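Notebooks > Bench diary > Grippers
June 2022, posted by the Mornholm bench

Second day with the Stoltuvetti gripper and I am still not sold. The sheet that came with it promises a life of 4000 cycles on the hooked finger, which is a fine thing to print when the customer has done 12. I'd like to know what they were picking up all that time. Foam, probably.
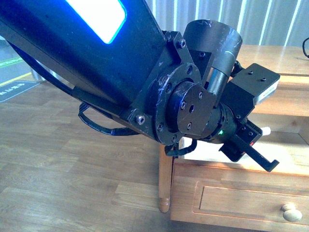
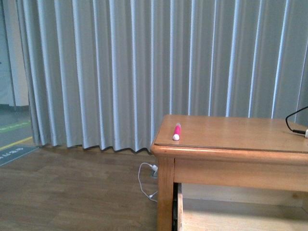

Curtain drawn for both; arm and hooked finger in the first, pink marker on the tabletop in the second.

The job I set it was the dullest I could think of: take a marker off a flat top and put it down a hand's width to the left. Skumeck's old parallel jaws did this all winter without complaint, though they were slow and they left dents. The hook comes in from the side and wants to roll the thing before it grips. Sometimes that works in its favour. I had 21 tries before lunch and lost three to the floor, all of them when the approach was shallow. Steeper was better. Steeper also means the wrist goes right over on itself and I start worrying about the cable.

Swapped to the Najafi controller after lunch. I had been told it would feel like a different arm. It felt like the same arm with a nicer menu. The small jerk at the end of a move is still there, perhaps a bit softer, and I wouldn't swear to that in front of anybody. Saving a pose takes fewer presses, so fair enough, that's worth something.

What annoys me is that I can't tell which part to blame. Gripper and controller came as a bundle and the quick start guide assumes you'll use both. Tomorrow it's the Skumeck jaws on the Najafi box, same marker, same marks on the top, and no fiddling with the speed halfway through like I did today.

Also need to find the short hex key. The flange bolts want checking before I run it again.

Filed under: grippers, controllers, not convinced yet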